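生活科学基礎実習 配布資料 第2回
テーブルクロスの扱いと配膳前の卓上準備

1. 今回の範囲

前回は布巾とエプロンの洗濯表示を扱った。今回はテーブルクロスを取り上げる。広げ方、しわと折れの直し方、食材を置いた卓での作業順、使用後のたたみ方までを実習する。教科書は第3章の前半にあたる。後半の「食卓の色彩」は6月に扱うので、今回は読まなくてよい。

2. 用語

落ち分:天板の縁から下に垂れる部分の長さ。日常の食卓では20〜30cm程度が使いやすい。
たたみじわ:保管中の折り目が残ったもの。直線で、たいてい縦横に規則的に出る。
波打ち:布が天板に密着せず浮いている状態。手のひらでなでると移動する。
折れ返り:布の一部が自分の上に重なったもの。波打ちと違い、なでても直らない。いったん持ち上げて開く必要がある。

実習の記録では、この四つを区別して書くこと。「しわ」とだけ書いたものは再提出とする。

3. 柄を手がかりにする

無地の布では、浮きやゆがみを見落としやすい。格子柄や縞柄の布であれば、線を目で追うだけで状態がわかる。線が細かく揺れていれば波打ちがある。線が途中で切れ、隣の線とずれていれば、そこに折れ返りがあると考えてよい。ただし縫い合わせのある布では、縫い目でも線がずれる。裏側を確認して区別する。

格子の線を天板の縁と平行に合わせると、布全体の向きも決まる。先に長辺で合わせ、次に短辺を見る。短辺だけを引いて合わせようとすると、布目が斜めに伸び、格子がひし形になる。

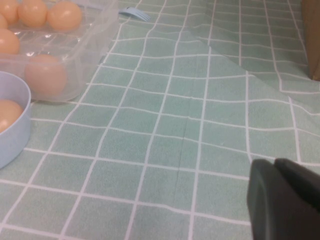

図1 格子柄クロスの折れ返りと、卵の入った透明容器

図1では、右上で布が重なり、斜めの折れ線を境に白い線がつながらなくなっている。中央付近の線の揺れは波打ちにあたる。両者は直し方が異なるため、先に折れ返りを開き、その後で波打ちを外側へ逃がす。逆の順にすると、折れ返りを開いたときに再び布が余る。

4. 物が載っている場合

卓上に食材や食器があるときは、布を引いて直してはならない。特に卵、ガラス器、汁物は先に移す。手順は次のとおり。

(1) 移す先の場所を決め、濡れていないことを確かめる。
(2) 容器は両手で側面の下のほうを持つ。薄いプラスチックの容器は縁だけを持つとたわみ、中の卵どうしが当たる。
(3) 布を直す。二人組の場合は対角に立ち、声をかけてから同時に持ち上げる。
(4) 容器を戻す。折り目の上には置かない。底が傾き、丸いものは片側に寄る。

卵を常温の卓に出しておく時間は、使う直前の短い間にとどめる。殻にひびのあるものは別の皿に取り、生食には使わない。殻に触れた手は、布や食器に触る前に洗う。殻の色は主に鶏の品種によるもので、色の濃淡で鮮度を判断しない。

5. しわの処理

たたみじわは、霧吹きで軽く湿らせ、手のひらで中央から外へ伸ばす。残る場合はアイロンを使う。綿は高温、綿とポリエステルの混紡は中温を目安とし、必ず洗濯表示を優先する。ビニール加工の布にはアイロンをかけない。丸めて保管すれば折り目はつきにくい。

卓の上でアイロンをかける班が毎年あるが、天板の塗装が傷むので禁止する。アイロン台は準備室の棚の脇にある。

6. 使用後

食べこぼしは布の内側に包むようにして集め、外で払う。卵液がついた場合は水で洗う。湯を使うと固まって繊維に残る。汚れのない布は、表を内側にして長辺を半分、さらに半分に折り、最後に筒状に巻く。貸出用のクロスは棚番号163の箱に戻す。

7. 実習課題

各班でクロスを一枚広げ、次の内容を記録用紙に書く。
・広げた直後の状態(用語を使い、位置も書く)
・直した順序
・直した後に残ったたたみじわの位置
・容器を移した場合は、移した先と持ち方

図を添える場合は鉛筆書きでよい。格子の線は全部描かず、ずれのある部分だけを描く。

提出期限は3月3日。提出先は準備室前の箱とし、班の代表が全員分をまとめて入れること。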